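Why does bread rise?

Bread dough starts out as a small, heavy lump. A few hours later it can be twice the size. The work is done by yeast, a living thing so tiny that you need a microscope to see it.

Yeast eats the sugars in flour. As it feeds, it gives off a gas called carbon dioxide. The gas gets trapped in the dough and makes bubbles - the same holes you find in a slice of toast.

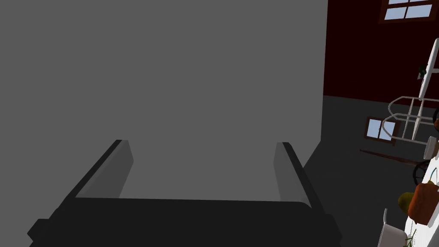 Two fingers and the gap between them.

To make a small loaf you need 300 grams of strong flour, a teaspoon of yeast, a pinch of salt and some warm water. Hot water kills yeast, so test it with a clean finger first. Mix everything together, then push and fold the dough for almost 18 minutes. Kneading makes it stretchy, like a balloon that can hold air.

Cover the bowl and leave it somewhere warm. In a cold kitchen the dough still rises, but slowly. At Garba, a bakery in Brulivmont, it is left overnight and goes into the oven at 6 in the morning. 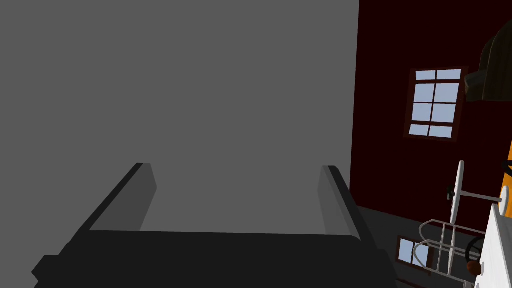 Torkus asked whether bread can be made without yeast. Yes, it can. Flatbreads often have none, and soda bread uses bicarbonate of soda, which makes bubbles when it mixes with buttermilk.

Always ask a grown-up to help with the oven.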